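Food Materials & Processing — week 5 handout
Drying of pasta, plus a bit on packing
M. Ghorbani

Read before lab. Bring calculators, the phones are not ok this time.

Recap from last week: durum semolina + water, mixed, pushed through a die. Bronze die gives rough surface, teflon smooth. Dough goes in at near 30% moisture, has to come down to 12.5% or lower. Everything today is about how you get that water out without wrecking the strand.

Two stages.
Pre-drying — fast, hot moving air, surface sets so strands dont stick.
Main drying — slow. Water has to travel from the center to the surface, then leave. If the surface loses it faster than the center can supply it, you get a gradient, stress, cracks ("checking"). Often shows up days later, in the bag.

Low temp (50 C) takes most of a day. High temp is much quicker, firmer bite, more browning. Trade-off, know both sides for May.
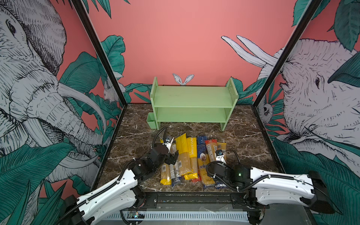
Dried spaghetti, in packages.
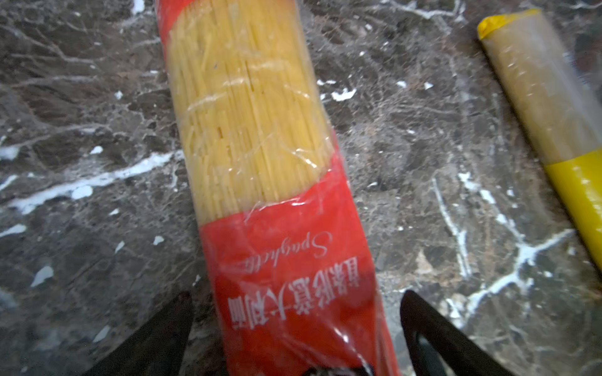
Why does checking sometimes appear after the pasta has left the dryer?
The moisture inside the strand is still evening out. Center gives up water and shrinks, outside takes some on and swells, and the strand cracks when the stress gets too high. Slow cooling in humid air helps.

Packing. Film needs to be a decent moisture barrier, that's the main job. Clear film lets light in, some loss of yellow pigment over time. Seal strength matters too — long goods poke holes.

Worked numbers: 200 kg wet dough at 30% moisture = 140 kg solids. At 12.5%, total is 140 / 0.875 = 160 kg. So 40 kg water removed. Do it again for 26% starting moisture, hand in on paper.

Common mistake: subtracting the percents. Solids stay constant, start from teh solids every time.

Lab groups of 2. Group sheet is on the door.
Reading: Fortin notes, section on diffusion only, skip the dryer design part.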